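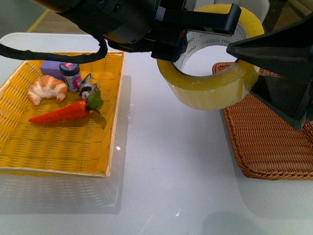
The Plirato Bench Practice Pack is a set of house rules for people who run a small robot arm on an ordinary table. It is sold as a box, with a ring-bound handbook, 22 rule cards, a pad of check sheets and two sheets of stickers, and I have had it in use at Stitport since May. We do sorting and transfer work there, mostly light household things moved from one tray to another. A big roll of clear packing tape going across to the brown wicker tray while the yellow one holds a toy carrot and a toy croissant is a normal sort of job for us, and it is the kind of job the pack says it was written for. I bought it because our own rules lived on three different sheets of paper and two of them disagreed.

What the pack is for

Most of the safety paperwork you can buy is aimed at factories. It assumes fences, interlocks and someone whose whole job is to look after them. The pack makes no claim to replace any of that. The first page says you must do your own risk assessment and follow whatever the law and the maker of your arm require, and that the cards come after those things. I was glad to see it stated so early. A cheaper set I looked at from another seller left it to the back cover.

The handbook was written by Patricio Cuesta, who writes like a man who has cleared up after other people. Sentences are short. Each rule is given first, then one paragraph on how to carry it out, then a space for your own notes. You can read the whole thing in an evening, though I would not advise trying to bring all 22 cards in at once. We did four a week and that was plenty.

The cards

They are thick, wipeable and about the size of a paperback. Each has a rule on the front and a short check on the back. They are sorted into four groups: the table, the gripper, the people, and the record.

The table group is the best part. It covers keeping the surface clear of anything that is not part of the task, fixing the start and finish places, and deciding before you begin what counts as a finished move. That last one sounds fussy. We had been marking a move as good if the item ended up touching the right tray, and Bonifacio Ibarra had been marking it as good only if the item was fully inside the rim and the gripper had let go. We had both been filling in the same log for weeks. The card asks you to write the definition down, sign it and pin it up where the person at the controls can read it. We use Bonifacio's version now.

There is also a card on shiny surfaces. It tells you to look at the table through the robot's own cameras before the first run of the day, with the lights as they will be during the work, and to note where the bright spots and reflections fall. A glossy white tabletop gives you plenty of both. The card offers a matt cloth as one answer and moving the lamp as another, and it says to record which you chose, even if you chose to leave things as they were. We left ours as they were and wrote that down.

The gripper group is shorter. The main rule is to look the fingers over at the start of the day and again every 1,000 moves, checking for wear on the edges, play in the joints and anything stuck to the pads. Cable slack gets its own card. You are asked to run the arm slowly to the far corners of its reach and watch the cable the whole way, making sure the loop is long enough not to pull and short enough not to drag things off the table. I would have put this card first in the group. It is the check people here were most likely to skip, and it takes less than five minutes. 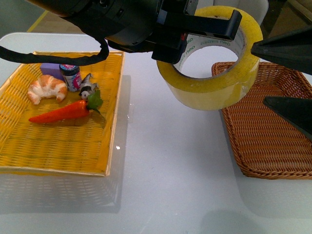
The people group deals with who may stand where and who may press what. One person is in charge of the stop button and does nothing else. Anyone reaching on to the table says so out loud and waits for an answer. Long sleeves are rolled, lanyards come off, and chairs are kept back from the arm's reach when it is powered. The card gives a blank space for your own distance, which you are meant to work out from the arm you have. I think that is right. A printed figure would have been wrong for half the people buying the box, and they would have used it anyway.

One card in this group I disagree with. It says visitors may stand at the edge of the table if the arm is running at reduced speed. We do not allow it. Our visitors stay behind the line on the floor whatever the speed, and I have written that across the card in marker pen. The handbook does tell you to change any rule that is too loose for your room, so I am not breaking anything.

Trying it out

We kept a proper count for the trial, using the Kobzar logging app with the definition of a finished move described above. We logged 1,542 moves in all. The first 901 were made with only the table cards in use, and the rest with the full set. I am not going to print success rates, as we changed two of the items partway through and the two halves can't fairly be compared. What I can say is that the arguments stopped. When a move went badly, the sheet told us what had been checked that morning and by whom, and we could go straight to looking for the fault.

Large round items gave us the most to write down. A roll of tape can be taken from the outside, or with one finger down inside the hollow core, and the two grips let go of it differently. The pack has a card for this, headed "Name the grip". You choose the grip before the run, write it on the sheet, and treat a change of grip as a change of task, with a new sheet. Before this we let the operator choose on the day. The records were close to useless for training anyone new, and I wish we had started earlier.

Soft and small things are less well served. There is one card on fragile items and it amounts to telling you to be careful. If most of your work is with fruit, fabric or anything in a thin wrapper, you will have to write your own.
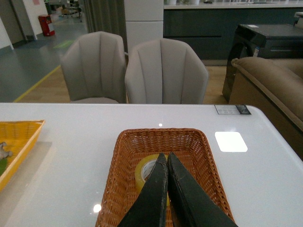
Do you need to stop the arm every time someone wants to straighten a basket?

The pack's rule is to stop it every time, with no exception for small jobs, and after the trial I would keep it that way. Stopping means the arm is held by its stop function and the person on the button has said so. Pausing the program does not count. It costs us a few seconds on each occasion, and on a busy Saturday session it adds up, but small quick reaches are exactly the ones people make without thinking.

The record sheets

The check sheets are printed on one side of a tear-off pad. There is room for the date, the operator, the task, the named grip, the state of the fingers, the cable check and anything odd. The "anything odd" box is too small. Ours is full by the middle of most mornings and we carry on over the back, which the scanner then misses. A half-page box would fix it.

Plirato says you may photocopy the sheets for your own use. The pad lasted us well, and we are on copies now. They copy cleanly.

The handbook asks you to keep sheets for as long as the arm is in service. It also asks you to go through them once a month with someone who was not at the controls. We manage this most months. It was on one of these read-throughs that Bonifacio spotted that all our notes about a slipping tray came from sessions with the table turned the other way round. We would not have noticed it from the log alone.

What I would change

The stickers are poor. They are meant to mark start and finish places, and the corners lift after a few days of wiping down. We went back to the Tireck marking tape we already had. It holds better and comes in more colours.

The cards need a ring or a hook. They arrive loose in the box, and within a week ours were in two drawers and a coat pocket. I punched a hole in each and hung them on a loop of string by the controls. The numbering is small and in pale grey, so putting them back in order is a chore.

There is very little on working with two arms over one table. A single paragraph says that each arm should have its own named area and that the shared area should be used by one at a time. That is sound as far as it goes, but it says nothing about who holds the stop, or whether one button should halt both. Ours halts both. I would want that as a rule of its own, with a card, and I have written to Plirato to say so.

Who it suits

If you have an arm on a table, two or three people taking turns on it and no written rules, buy the pack. It will save you roughly a month of working them out. If you already have a good set of rules that people follow, the table group and the "Name the grip" card are worth borrowing from a friend, and the rest you probably have under another name. Schools and clubs should note that the reading level is fine for older teenagers, but that the cards assume an adult on the stop button.

Replacement cards are sold singly, so a lost one does not mean a new box. I have ordered one so far, the cable card, after mine went through the wash.

Contact us | Copyright Stitport Bench Notes, all rights reserved | Back to top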